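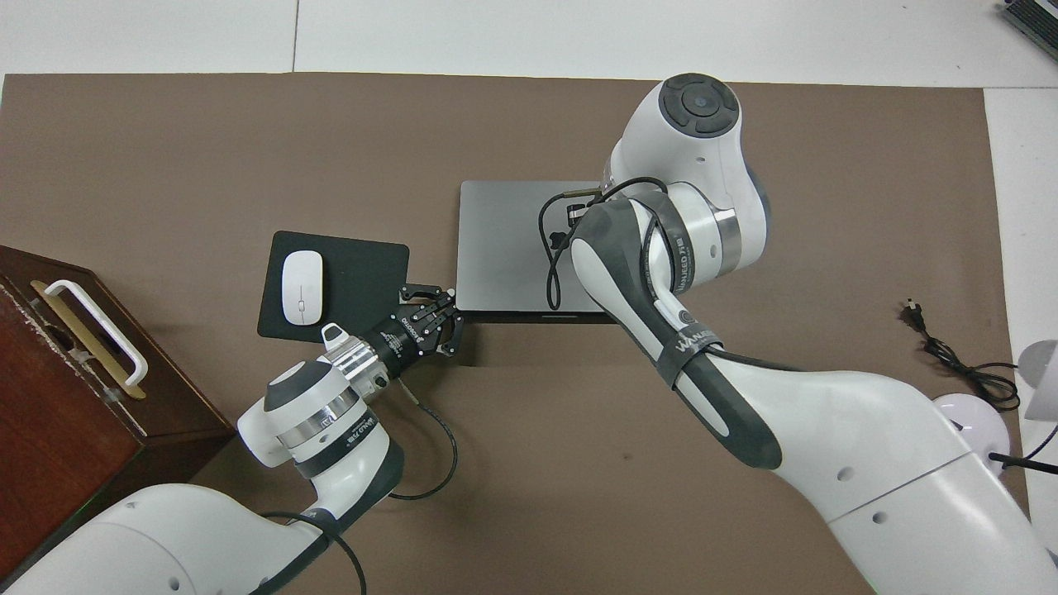 Figure 4.1. Two white robot arms over a brown work surface.

Chapter 4
Solid Wood, Veneer, and What the Tag Says

I sold dining tables for years before I understood what was on the tags I was reading aloud to people. I'd say "solid oak top" in my best showroom voice, the customer would knock on it and nod, and off we'd go to talk about chairs. Then one June a woman came back to the store with a crack running down the middle of her tabletop and asked me what solid meant. I had no good answer for her. I mumbled something about humidity and went to find Bianka Kocsis, who ran the workshop behind our showroom in Stillasthorpe and who (lucky for me) was in a patient mood.

This chapter is most of what Bianka taught me over the next few weeks, plus what I've picked up since. By the time you get through it you should be able to walk up to a case piece or a table you've never seen before, look in four or five places, and tell a customer in plain words what it's made of. You should also be able to explain why one table costs three times as much as the one next to it when they look like twins from the doorway.

Before you start, you'll want to be comfortable with the parts of a table from Chapter 2 (apron, stretcher, leaf, and so on). If you skipped the drawings there, go back and look at them now. I'll wait.

Terms you'll meet in this chapter: end grain, face veneer, substrate, edge banding, book match, breadboard end, wood movement, secondary wood.

4.1 The word "solid"

Let's begin with the Csizmadia table, which I'm going to lean on all through this chapter because I've owned one, sold plenty of them, and taken one completely apart. It's a trestle table, 100 inches long with both leaves in, and when I last wrote up a sale ticket for one it was $3,487 before delivery. The tag said "solid cherry." The legs are solid cherry, the top is solid cherry, and the aprons are solid cherry. The runners underneath, the long sliding pieces that let the top open up, are maple.

Is the tag wrong? I don't think so, and most people in the trade wouldn't either. Maple is harder than cherry and makes a better runner, and you'd only see it lying on your back. Wood used where it doesn't show is called secondary wood, and good furniture has had it for centuries. Pull a drawer out of an old chest and the sides will very often be pine or poplar behind a mahogany front. But a customer who paid for cherry and then finds maple on her own is going to feel cheated, and one who hears it from you first is going to feel like she's being let in on something. So tell her! Get down on the floor with her if she's up for it.

Now compare that with "wood," all alone. On a tag, "wood" can cover boards, plywood, or veneer over something pressed together from chips. "Cherry finish" is looser still and tells you only the color. I've seen "cherry finish" on rubberwood, on birch, and on a printed paper surface that had no tree in it that anybody would recognize. 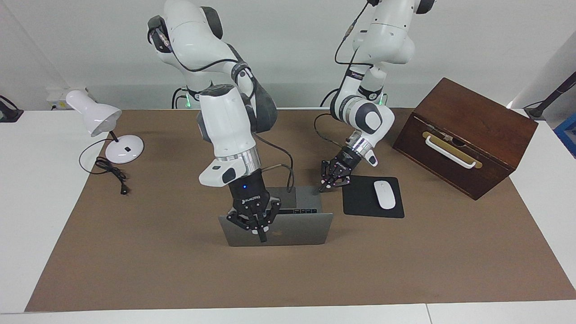 Where do you look, then? Start with the edges. A board has end grain at its ends, that tight, speckled pattern you get from cutting across the fibers, and the lines on the face should run over the corner and turn into it. If the lines on top stop dead at the corner and a different set of lines starts up, running lengthwise where the end grain ought to be, you're looking at veneer with edge banding. Next, look at the underside. A knot on top of a thin solid board will often show up underneath too, in more or less the same spot. And look inside any hole that was drilled for hardware, where people rarely bother to hide anything.

Try it on whatever you're sitting at. I do this in restaurants, and my family has stopped commenting.

4.2 Veneer isn't a dirty word

Half the customers I've met think veneer means junk. I blame the peeling bookcases of everybody's first apartment. The truth is that some of the finest furniture ever made is veneered, and there are things you can do with it that you just can't do with boards. Take a book match, where two slices cut one after the other are opened like the pages of a book so the grain mirrors itself down the middle. You need thin sheets for that. Crotch figure, the feathery pattern that comes from where a tree forks, is another one: it's gorgeous and it likes to split, so gluing a slice of it to something steady is the sensible way to use it.

The something steady is called the substrate, and it's the question to ask about. Norkonov, whose sideboards I carried for a long stretch, put their walnut veneer over plywood in the doors and over fiberboard in the back panels. That's a perfectly decent way to build a sideboard. The Stodirance bookcase we stocked beside it had veneer over particleboard all the way through, and its shelves sagged if you loaded them with anything heavier than paperbacks. Both tags said "walnut veneer."

4.3 Back to that crack

Which brings me to the woman with the table. Wood swells across its width when the air is damp and shrinks when it's dry, and it hardly changes along its length at all. You can't stop it. A wide top needs somewhere to go, and a good maker lets it go, with slotted screw holes or little wooden buttons that slide in a groove under the apron. Her top had been screwed down tight along both sides. The first winter with the furnace running, the boards tried to shrink, the screws held on, and the top gave way at its weakest line.

Bianka flipped it over, pointed at the screws, and handed me the screwdriver. In the next section we'll take the top off a table the same way she had me do it, beginning with the fasteners along the apron. Have a flashlight handy, and a blanket to lay the top on.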